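An afternoon at the Hollis open day in Plevelthorpe

My wife's cousin had sent us the notice in June, and I had put it on the refrigerator and forgotten it. So we arrived late, after two in the afternoon, when the parking lot was already full and people were going home with paper bags. Hollis has been in the same brick building since 1992. It sells things for kitchens: plates, bowls, boxes for leftovers, racks, baskets, and a lot of small items for which I do not know the English name. Once a year they open also the back rooms, where they try out how the goods are washed, stacked and stored.

I write these reports for our housing club, where many of us have kitchens that are too small. For this reason I looked mostly at storage. Those who want to read about the knives must ask Colin Hebden, he stayed there for the full hour.

The front shop

The shop is on the ground floor and one can go through it quickly. On the left are the glasses. In the middle stand long tables with plates of the second choice, with a small mistake in the glaze or a rim that is not perfectly round. I bought two soup plates, and I still have not found the mistake in one of them.

The prices were written by hand on pieces of card. For some boxes the card was missing and one had to ask. The lady at the desk was patient about this, although the line behind me became long.

The back rooms

You go through a door beside the register and along a corridor which smells of dish soap. We were told to keep our coats on, and I was glad of it. Sandra Kershaw led our group. She speaks fast, but she repeated everything when I asked, and she let us touch the samples on her own table.

Her subject was children's dishes. She explained that the shape is more important for storage than most customers think. A round plate is easy. A dish in the form of a leaf or a drop does not want to stand on its neighbor in every direction, and if one of them is turned the wrong way the whole pile becomes wider. At home we have exactly this problem with some dishes we received as a present. I had always believed that we simply had bought too few shelves.

The ones I liked most have a panda in gray, lying down, with thin bamboo next to it. I saw it in lavender and also in a pale cream, with a shiny narrow rim. They were kept upright on the edge, close together, like records in a box.
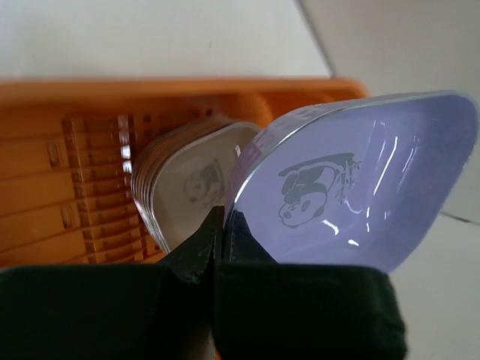 Kirsty Haworth did not agree with this way of keeping dishes. At her house everything that stood on edge got small chips at the rim within one winter, and she has returned to flat piles with a paper napkin between every plate. Mrs. Kershaw answered that it depends on how much the dishes can move against each other, and that a loose row is worse than a tight one. They discussed it for some time and I think both of them enjoyed it.

For my part I will try the upright row. It lets you take out the dish in the middle without lifting the others, and in a deep drawer you can see at once which ones you have. With a flat pile I always use the upper three plates and the rest of them get dusty. The napkins I may also try, if my wife allows it.

A practical remark that I wrote down: measure the drawer with the runner closed, and measure it at the back. Many drawers are lower at the back than at the front. Mr. Pickering (Wayne Pickering, from the shop) showed us one where a dish went in nicely and then stopped the drawer from closing. He had to take the drawer out completely, and it was a little embarrassing for him, but we all learned from it.

Baskets and boxes

The next part was about boxes with lids, and here I had many questions. In our kitchen the lids live separately from the boxes and they are never the right ones. I asked Mrs. Kershaw if it is better to store a box closed or open. She stores hers open, one in another, and the lids standing in a basket. If a box is put away closed and is still a bit damp inside, she said, it will smell after a few days. Terence Haworth keeps his closed, with the dry food already in, and he has no problem with it. So you see there is not one answer.

What convinced me was the basket. I had seen baskets of this type many times in shops and I thought they were for shopping or for toys. As a place for lids and small boxes they are very good. The sides hold the lids up, and the floor has slots, so crumbs and water do not stay under the things. It can be taken out of the cabinet with one movement, everything in it, and put on the table while you are cooking. Then it goes back. You do not need to search on your knees with a flashlight, as I do now.

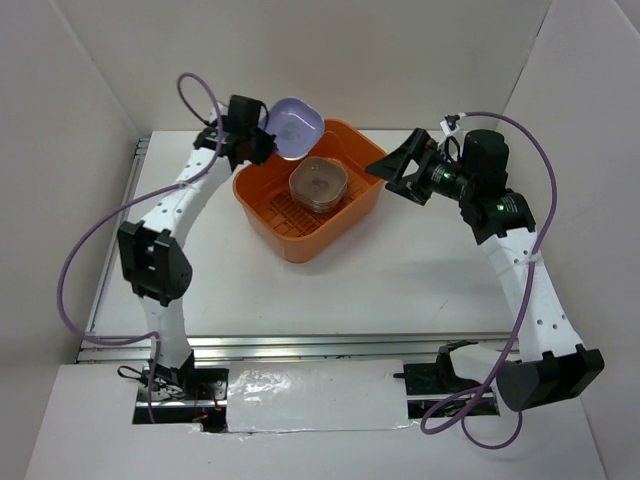 Lavender lid above the rim of the orange basket, a closed box with a brownish lid inside.

I asked for the size, but I wrote the number on my hand and washed it off before the evening, I am sorry. It is close to square and the corners are rounded. In a cabinet the rounded corners lose a little space compared with a box with sharp ones. On the other hand they are easier to wipe, and you do not scratch the cabinet wall when you are in a hurry.

The shop has baskets under the name Kimulum and cheaper ones under the name Zanix. I held both. The handles of the cheaper one were not so comfortable when I put some weight in it, but for lids this is not important.

Coffee and going home

Coffee was served in the corridor until four. There was also a lemon cake, already finished when we came, and some dry cookies. Mr. Haworth told me that the organizers had printed 200 programs and that they were gone before lunch. I did not get one, so the order of the rooms in my report can be wrong.

A few useful points if you go next year. The entrance for the back rooms is on the side of the building and it has three steps, with a ramp further along behind the bicycle stand. Bring cash for the second choice tables. The toilets are upstairs – ask for the key at the desk.

I have one basket at home now, a blue one, the orange were sold out when I came back to the shop. The lids are in it. My wife has put the clothespins in it also, and we are still talking about this.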